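About Clurnerer

Clurnerer writes and maintains working rules for two-armed robots that handle everyday objects on tabletops. We also test against those rules at our own bench site in Paterson and publish the results to our members. The company does not build robots, sell hands or grippers, or take commission from firms that do.

What we cover

Our scope is limited to fixed-base robots with two arms and multi-finger hands, working on a table within reach of a seated or standing person. Mobile bases, industrial cells behind fencing, and vehicles are outside our scope. Requests to extend it are reviewed once a year, in October.

Within that scope we maintain one main document, the Brorby Code of Bench Practice, and a set of test sheets called Ora. The Code states what an operator must do before, during, and after a session. The Ora sheets state what is placed on the table, what the robot is asked to do with it, and how the outcome is scored. The two are issued separately because they change at different rates. The current Code has 387 clauses. The current Ora set has 30 sheets.

How a rule gets into the Code

A proposed rule starts as a written note from a member or from our own bench staff. The note must name the hazard or the source of error, the step in the session where it occurs, and the wording proposed. Notes without proposed wording are returned.

Bench staff then run the affected Ora sheets twice, once under the existing text and once under the proposed text. Both sets of records are attached to the note. Members have 30 days to comment. A rule is adopted if the records show a difference that can be measured and if two operators, working separately from the same text, set up the table the same way. The second test removes more proposals than the first. Wording that seems clear to its author is often read two ways at the bench.

Rules are withdrawn by the same route. A clause that has produced no finding in three review cycles is marked for withdrawal unless it concerns the stop circuit or the reach limit.

Bench work

Paterson runs the Ora sheets on a two-armed station. Sheets in the food-shape group use small rounded items with tableware, and each sheet calls for contact by one named hand while the other holds a ready position clear of the objects. The scoring covers approach, contact, lift, placement, and release. Each stage is scored on its own, so a failed release does not erase a sound approach.
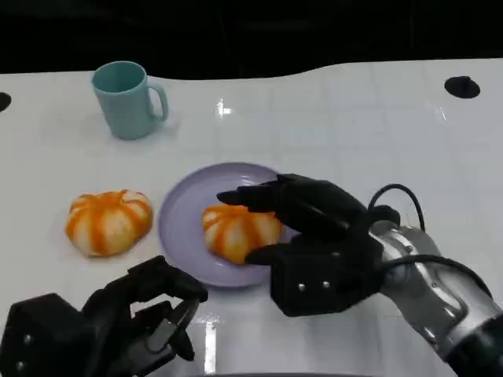 Right hand at the plated bun, left hand open and clear of the second one.

Several clauses of the Code apply directly to this kind of work:

Clause 4.2. One hand is assigned to contact before the session starts. The assignment is written on the session record and is not changed during the run.

Clause 4.5. The idle hand stays open and does not touch any object on the table. It may be partly curled.

Clause 5.1. Objects that look alike are logged separately by starting position. Color and shape alone are not accepted as identifiers.

Clause 5.4. Upright open vessels are placed outside the planned path of both hands.

Clause 6.3. Glare on the work surface is noted on the record before the first run. If the lighting changes, the note is repeated.

Clause 7.1. Cables are checked through the full range of wrist motion at reduced speed. A cable that pulls tight at any point ends the check, and the session does not begin until it is rerouted.

Clause 9.6. A person may not reach across the table while either arm is powered. Objects are reset with both arms stopped and the stop state confirmed on the panel.

Failed runs are kept. An operator who deletes or overwrites a run record is removed from the bench roster until retrained, whatever the content of the record. The archive at present holds 1,650 scored runs, of which 673 are scored as failed at one or more stages. Members may request any of them by sheet number.

Relation to other standards

The Code does not replace national or international safety standards for robots, and compliance with the Code is not evidence of compliance with any of them. Members are expected to meet the law and the safety standards that apply to their site first. The Code addresses matters that general standards leave to the operator, such as object placement, hand assignment, record format, and reset procedure.

Where a clause of the Code conflicts with an applicable legal requirement, the legal requirement governs. Please report the conflict to us in writing with the clause number. Conflict reports are handled ahead of all other notes.

Membership and audits

Membership is open to companies, schools, and public laboratories that operate at least one robot within our scope. Members receive the Code, the Ora sheets, and access to the run archive. They may submit notes and comment on the notes of others. Each member has one vote regardless of size.

A member may ask for an audit. Two of our staff visit the site for one working day, observe three sessions chosen by us from the site's own schedule, and compare the session records with what was done. The audit report lists findings by clause number. We do not issue grades, seals, or badges, and members may not describe their equipment as approved by Clurnerer. The permitted wording is "audited against the Brorby Code," followed by the edition number.

Funding

Operating costs are paid from membership and audit fees. Robot and hand manufacturers may join on the same terms as any other member. Equipment loans are accepted for a fixed term, are listed in the annual report, and give the lender no advance sight of results.

Visits and contact

The Paterson site receives visitors by appointment on days when no scored runs are scheduled. Closed shoes are required in the bench room. Visitors remain behind the floor line while the arms are powered.

Send notes, conflict reports, and audit requests through the member desk. State the edition of the Code you are working from and, where relevant, the Ora sheet number.

Page last reviewed: Saturday, March 22, 2025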